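Hokmont 597

The Hokmont 597 is a standard motorcycle designed and built by Hokmont, a maker of small and mid-size motorcycles. It uses an air- and oil-cooled parallel twin engine and takes its name from the engine's displacement in cubic centimeters. The model replaced the single-cylinder Hokmont Arkia in the company's range and was sold in two versions, the base 597 and the 597 Tourer.

Background

Hokmont had built only single-cylinder machines before the 597. The Arkia, its largest model, was well regarded for fuel economy but was criticized for vibration at highway speed. Work on a twin began under chief engineer Younes Benkirane, who had joined the company from a maker of marine engines. The first test engines used a 360-degree crankshaft, in which both pistons rise and fall together. This gave even firing intervals but needed heavy counterweights, and a 270-degree crankshaft was adopted before the frame design was settled.

Styling was led by Ya-wen Ko. An early full-size clay model had a half fairing and a square headlight. Both were dropped, and the production motorcycle has a round headlight, an exposed engine and a flat bench seat. The fuel tank of the clay model was kept with small changes to the knee recesses.

The motorcycle was shown to dealers in January and went on sale later the same year. Early production was limited by the supply of cylinder head castings, and the Tourer was held back until a second foundry had been approved.

Design

Engine

The engine is a parallel twin with a single overhead camshaft driven by a chain at the left end of the crankshaft. Each cylinder has four valves. Valve clearance is set with screw and locknut adjusters, which can be reached by removing two covers on top of the head. The cylinders are cooled mainly by air, with oil passages around the exhaust valve seats and a small oil cooler mounted in front of the engine between the frame tubes.

A single balance shaft sits ahead of the crankshaft and turns at engine speed in the opposite direction. With the 270-degree crankshaft, firing intervals are uneven at 270 and 450 degrees, and the exhaust note resembles that of a 90-degree V-twin. The crankcase is split horizontally. Oil is carried in a wet sump, and the filter is a spin-on type fitted at the front of the case.

Fuel injection is standard. The first production engines used a single throttle body feeding a forked manifold. This was replaced by twin throttle bodies on the second series, along with a revised airbox.

Transmission

Power is sent through a wet multi-plate clutch to a five-speed gearbox. Final drive is by chain. The clutch is worked by cable on all versions, and the lever has a span adjuster with 5 positions. The base model and the Tourer share the same internal gear ratios, but the Tourer has a rear sprocket with 2 fewer teeth to lower engine speed on long trips.

Chassis

The frame is a double cradle made of steel tube, with a bolted section on the right side that comes away to allow the engine to be removed. The rear subframe is welded to the main frame. This keeps the structure simple, though damage to the subframe in a fall can be costly to repair.

Front suspension is by a conventional telescopic fork without adjustment. At the rear, a steel swingarm works with twin shock absorbers that have stepped spring preload. The wheels are wire-spoked on the base model and cast alloy on the Tourer. Both use a single disc brake at each end, with a two-piston floating caliper at the front and a single-piston caliper at the rear. Anti-lock braking was optional at first and later became standard.
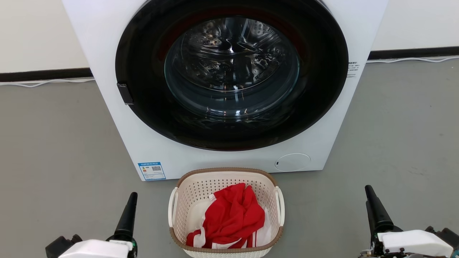

Front-loading washing machine with a perforated stainless steel drum.

Electrical system

The charging system uses a permanent magnet alternator mounted on the right end of the crankshaft, with a separate regulator-rectifier under the seat. The first series had the regulator behind the left side panel, where air flow was poor – a number of owners reported failures in hot weather. Hokmont moved the part and supplied a bracket and a longer wiring lead for earlier machines.

Instruments consist of an analog speedometer with a small digital display for trip distance, fuel level and time. The Tourer adds a tachometer and an accessory socket beside the left handlebar mount.

Versions

597

The base model has wire-spoked wheels, a low handlebar and no luggage fittings. It was offered in dark green, gray and cream. A solo seat and short rear fender were sold as dealer-fitted parts.

597 Tourer

The Tourer has cast wheels with tubeless tires, a taller handlebar, a small windshield and mounts for hard side cases. The cases were made for Hokmont by Dal Bello and use the same key as the ignition. Spring rates are higher at both ends to allow for a passenger and luggage. The fuel tank is the same as on the base model, and the lack of a larger tank was a common point in reviews.

Riding clothing

Along with the Tourer, Hokmont sold a textile jacket and trousers under the Findow name. The outer shell was made of coated nylon with removable armor at the shoulders, elbows and knees. The maker's care sheet called for the armor and thermal liner to be taken out before washing, for all zippers and flaps to be closed, and for the shell to be washed on a gentle cycle at low temperature without fabric softener. The shell was to be hung to dry. Leather gloves in the same line were to be cleaned by hand only.

Changes during production

The second series brought the twin throttle bodies, the relocated regulator and a stiffer clutch basket. The gearbox selector drum was also changed after complaints of false neutrals between fourth and fifth gear. Engines with the new drum can be identified by a letter stamped after the engine number.

The third series was a minor update. The headlight changed to an LED unit, the side stand was lengthened and the seat foam was made firmer. Frame and engine were left alone, and most body parts can be exchanged between the second and third series. First-series side panels do not fit later machines, as the mounting posts were moved along with the regulator.

Reception

Reviews of the first series praised the engine's low-speed torque and the ease of routine service. Rungnapa Kaewsai, who tested the base model on mountain roads, wrote that the motorcycle was "steady and easy to place, and short of damping once the surface breaks up." She found the front brake adequate for one rider but weak with a passenger.

Mariama Antwi compared the Tourer with two larger machines over several days and rated it last for wind protection and first for comfort at town speeds. Her report noted that the side cases had stayed dry inside in heavy rain, and that the mirrors blurred at higher engine speeds in spite of the balance shaft.

Competition use

The 597 was not designed for racing, but a one-make series for lightly modified examples ran for two seasons. Rules allowed changes to the rear shock absorbers, brake pads, handlebars and exhaust silencer. Engines were sealed. Grids were limited to 10 motorcycles in the first season because of the small number of prepared machines. Hazem El-Sayed won the title in both years, the second time by a single point.

See also

Hokmont Arkia
Parallel twin engine
Standard motorcycle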